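Phone cases and the counter they land on

Quick one this week, the kitchen is half packed and I have 30 minutes before Lensa wants the table back.

Clear cases first. They get grubby faster than any other kind and most people only wipe the back. The dirt is in the rim. And round the buttons. And inside, where the crumbs go.

What works for me --

Take the phone out. Every time. Don't wash a case with the phone in it, I don't care what the box says about splashes.

Bowl of warm water, a squirt of dish soap, case in. Leave it while you do something else. Old soft toothbrush round the edges and the corners, then the little bumps over the buttons, inside and out. Rinse. Shake. Stand it on its edge on a dish towel so both sides get air.

Baking soda for stubborn marks, a pinch on a damp finger. Rub gently, it can dull a shiny case if you go at it.

No bleach. No nail polish remover, Henok tried that and the case went cloudy and stayed cloudy. No dishwasher either.

Dry it properly before the phone goes back. Properly means overnight if you can stand it. Water trapped between case and phone makes those rainbow patches, and it's no good for the charging port.
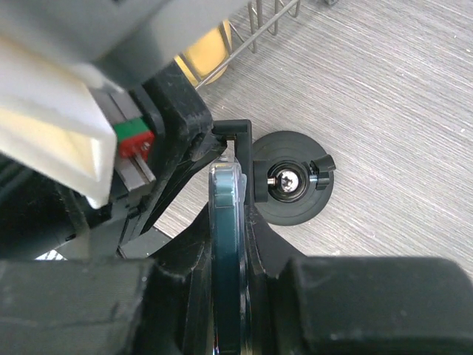 Why does my clear case still look yellow after I wash it?

Age, mostly. Sunlight and heat change the soft plastic itself and soap won't bring it back. Scrub off what's on the surface and live with the rest, or get a new one.

Now the table or counter. If yours is pale gray with a streaky grain you'll know the problem, crumbs and specks vanish into the pattern and you only find them with your sleeve. Wipe along the streaks, then across. Get your eye down level with the top and look toward the window. Anything stuck shows up right away.

Damp microfiber cloth, drop of dish soap, second cloth to dry. That is the whole method. Skip the scouring pads. Skip vinegar if you're not sure what the top is made of, real stone doesn't like it.

Sticky ring from a mug -- lay a warm wet cloth on it for 3 minutes, then wipe. Don't pick at it with a knife. Eldana did and now there's a scratch that catches every bit of flour.

Ink or pencil, try a plain white eraser before anything wet.

Couple more while I'm here:

Phone by the stove is asking for grease. Give it a spot away from the splatter, a shelf or a hook basket or whatever. Ours is on top of the bread box.

Wipe the phone as well while its case is drying. Barely damp cloth, nothing sprayed straight on. A dry wooden toothpick gets lint off the lip of the case but keep it out of the ports.

Wash hands after chopping chilies and BEFORE you check the recipe. Learned that one through my eyelid.

Keep 2 cloths, one for counters and one for everything else, different colors. Mine were both white for years and I never knew wich was which.

Next time, drawer liners. Ibsa has opinions.

-- Hawi

Contact Hawi Ejigu | Copyright 2019 Loremside Home Tips | Back to top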